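Kitchen arm kit: what you get, what it costs and who it suits
Workshop newsletter, 14th December

Several readers wrote in after our April round-up of small robot arms to ask about the Jistia, which we left out at the time because it was between versions. The new one is now on sale through Zamevus, and we have had it on a kitchen counter for long enough to say something useful.

The Jistia is a single arm with a two-finger gripper, a small camera at the wrist, a control box and the software to run all of it. It is sold to people who want to teach an arm to move household things about: colleges, small labs, firms that make packaging or kitchen fittings, and a fair number of people working at home. The basic kit costs £2,936. The object pack, which we will come to, is £108 on top. Both prices include delivery within the UK but not VAT.

Setting up took most of a morning. The arm arrives in one box and the control gear in another, and the clamp is packed under the arm, so you have to lift the arm out before you have anything to fix it to. The printed instructions cover the clamp well and the cables badly. We went wrong with the power lead and had to start the wiring again. A revised sheet is on the Zamevus website and is much better, so print that one and leave the one in the box where it is.

Once it is running, you teach the arm by leading it through a job with the hand controller. Each run is saved with the wrist camera's video alongside the arm's movements. After enough runs you can ask the software to build a model and try the job by itself.
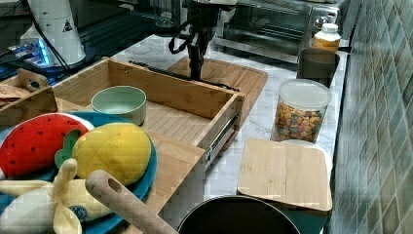
We chose a kitchen because that is where the makers say it works best, and because a kitchen has a good mix of shapes. Bowls, boards and a rolling pin all ask different things of a gripper. Soft toys are the easiest by a long way. The fingers sink in a little and hold on even when the arm comes down slightly to one side. Bowls are fair, provided the arm takes them by the rim. Chopping boards lying flat are the hardest of the common items. The fingers need an edge to get under, and on a smooth worktop the board tends to slide away before they find one.

The gripper opens wide enough for a rolling pin and will close on something as thin as a pencil. The pads are rubber and held on with two screws each. Ours picked up flour and needed wiping between sessions. Spare pads come in pairs, and there is one pair in the box.

Cable routing is the part of the design we like least. The gripper cable runs outside the arm with a loop left in it for slack, and you have to think about that loop when you place taller things nearby. The rival arm from Kuroda carries its cable inside the joints. It also costs a good deal more and comes with no teaching software, so this is a fair trade for most buyers, but it is worth knowing before you plan your layout.

The object pack is a mixed lot of household bits meant to save you a shopping trip. Ours had hardware in it as well as kitchenware, and the hardware was the better half. Handles and pulls are awkward in a useful way. They stand up on their posts, so the fingers can get beneath the bar, but they are narrow and shiny and the camera has to find them from above. We ran the arm on these more than on anything else in the pack.
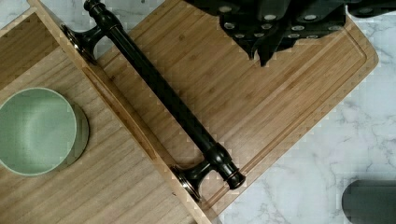
A cabinet bar pull on a bamboo chopping board, seen from the wrist camera.

The wrist camera gives a clear enough picture for this kind of work. Some blockiness shows on plain surfaces when the video is saved at the standard setting. There is a higher setting in the menu, which fills the disk faster. We saved 1,075 runs at the standard setting and did not find that the blockiness did any harm to the finished models, though we would use the higher one for anything with small print on it.

The software is called Bondness and is included for the first year. After that it is a yearly fee, which Zamevus had not settled when we went to press. Your saved runs stay on your own machine and can be exported without a current licence, and we checked that this works. Building a model needs a decent graphics card. If you have not got one, the makers will do it on their own computers for a charge per job, and the queue was short both times we tried it.

Support is by email only. Our first question, on the wiring, was answered the same afternoon. The second, on why the arm paused before closing its fingers, took longer and was put right by an update.

We would recommend the kit to a college or small firm with a bench to spare and someone willing to spend time on the teaching. Anyone hoping for an arm that clears the worktop on its first day should wait. Orders placed now are being sent out in the new year, and the object pack can be added later at the same price.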